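Hi from Flutville! You asked for something shorter than last time and with fewer tables, so I've left the tables out completely and I'll just tell you where the tool library is at now that April's over.

The big thing first: we're open. The doors opened later than I promised you in the application, mostly on account of the floor, which had to be sealed twice (the first coat stayed tacky for ages and I ruined a good pair of boots on it). But we are open, four evenings a week and one long morning, and people come! We have 89 paid-up members as of the last day of the month. The target in the grant agreement was 100 by summer, so I'm not losing sleep over that one.

What do they borrow? Not what I thought they would. I spent a good chunk of the first payment on carpentry stuff – the big sander, two miter saws, a router that I was very proud of – and the router has gone out exactly once. Meanwhile the carpet cleaner is booked solid and there's a waiting list for the pressure washer that runs into next month. I'd like to move some of what's left in the woodworking line over to a second pressure washer and a decent extension ladder. I'll send the form for that separately, but if you can tell me now that it's a no, I'd save myself the typing.

## Repairs and spare parts

The repair evenings are the part I enjoy most. We do two a month in the front room, from six until everybody gets hungry. Vacuums, lamps, hedge trimmers, a sewing machine that took three visits. The Fabbri hardware store gives us a discount on fuses, cord and drill bits, and they've started handing out our flyers at the register too, which I never even asked for.

Spare parts are the headache. People bring us whole boxes of bits from their garages and it's hard to say no to someone who's carried a box up our front steps. I've now made a rule that we only take things in if we know what they fit. It's written on the door. It works on some people. 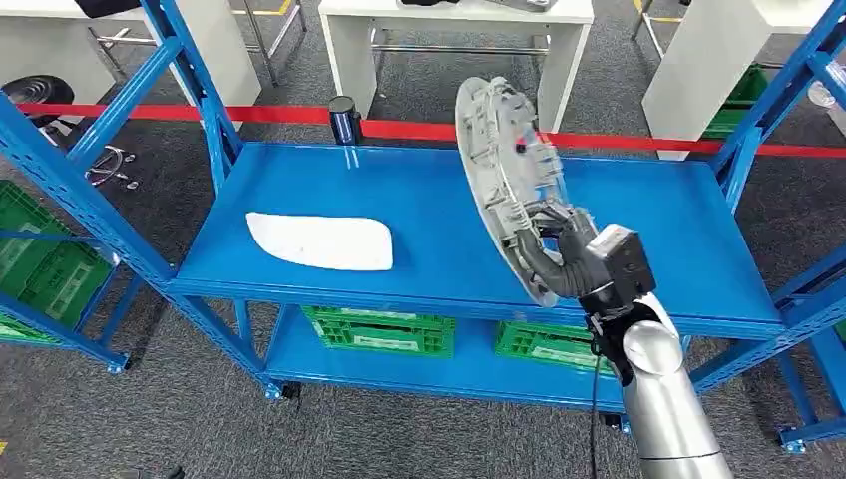 Do members have to pay extra when something they borrowed breaks?

Normal wear is on us, and for anything else we ask for half the repair cost, with a cap of 40 dollars. We've only had to ask twice so far, and both people paid the same week.

## Money

We've spent what we said we'd spend, give or take the floor. Insurance came in 200 dollars over my estimate – the first quote left out the gas-powered tools, and I should have caught that. I covered it from the membership fees, so your grant isn't touched. Rent is paid through the summer. The booking software from Brelevance does what it should on the lending side, but the reminder emails go out at four in the morning and I've had complaints from folks who sleep with their phones on. I've written to them about it and I'm waiting to hear back.

## What didn't go well

The Multen pickup point. I wrote a whole page about it in the application, and I still think it's a good idea, but the room we were going to use has a leak over the only dry wall we could have put lockers on, and the landlord is in no rush. I've paused it. The locker money is still sitting in the account. I'd rather hold on to it until fall and try another building than put it somewhere damp and replace the lot in a year. Are you okay with that? I know it pushes the item past the date in the agreement.

Signups from the apartment blocks are slow too. Opening until eight helped a little. A lot of people over there don't have a car, and you can't take a carpet cleaner home on the bus (I tried it, the driver was very patient), so I'm looking for a cheap cargo bike we could lend along with the tools.

## Next up

Second batch of blade guards, the ladder if you say yes, and a beginner's drill class that already has more names on the list than we have drills. I'll also get the late-return numbers to you properly next time. They're in a notebook at the moment and my handwriting is not fit to scan.

Come by any evening if you're over this way. We're open until eight and the coffee is free.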